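# A Saturday at the Clorthorpe siege lines

I'd been meaning to get to Clorthorpe for years, ever since I first read the Barbier account of the siege, and last Saturday I finally went. What a day! I left home at 6 in the morning, got there before the gates opened, and stayed until they more or less swept me out.

If you don't know the story, the town was held for the better part of a winter by a garrison of 1,510 men, on paper at least. The real number fit for duty was probably closer to some 800 by the time the besiegers opened their second parallel. Barbier, who was an engineer on the attacking side, grumbles all through his journal about the mud, the shortage of gabions and the general who wouldn't listen to him. I love him for it. You get so many accounts written thirty years later with the rough parts sanded off, and then here's this man complaining about his boots.

The open day starts at the Nudcombe gate, and I'd say do the walk first, while your legs are fresh. It follows the outer ditch along the north side, then drops down to where the first battery stood. There isn't much to see there (a hump in a sheep field, a low post with a number on it), but when you turn around and look back at the wall, you get it right away. The gunners were firing uphill, with the sun in their eyes until noon, at a wall that sits much lower than it does in the engravings. I had always wondered why the first bombardment did so little. Standing there for two minutes answered it better than the books had.

From the battery you can trace the zigzag of the approach trench, especially when the light is low. The grass grows a different green along the line of it. Our guide had us walk it at a crouch, which got a lot of laughs and, by the third turn, a lot of groaning. Imagine doing that at night with a shovel and a bundle of sticks!

The breach itself is a bit of a letdown, I'll admit. It was patched soon after the surrender and then patched again by people who didn't care what it had looked like. But the casemate underneath is wonderful, cold and dripping, with the old powder hooks still in the ceiling. Bring a flashlight. The lighting down there is one bulb and a lot of hope.

After lunch (soup, good bread, get in line early) I went up to the Drolteo rooms, where the finds and papers are looked after. They had out the original plan of the works, with Barbier's corrections in red ink, and I must have stood over it for an hour. He moved the second battery by a good distance in one angry stroke of the pen. I'd only ever seen the printed version, where the correction is simply the plan, and you'd never guess there had been an argument. 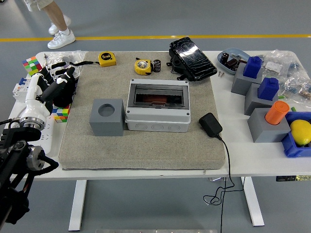
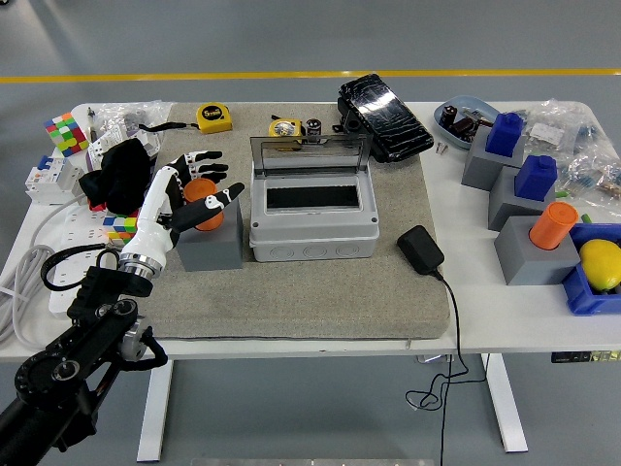
The case of musket balls is worth a slow look too. Most are the standard size, but there's a tray of smaller ones from the ditch below the Nudcombe gate, and the label suggests they came from militia fowling pieces. That fits with a line in Barbier about being shot at by "farmers, and accurately." I copied the label down and plan to check it against the garrison returns.

Parking is on the grass by the church and it gets soft, so wear proper shoes. The walk is repeated in October, when the trench line is supposed to show up even better, and I've already put my name down.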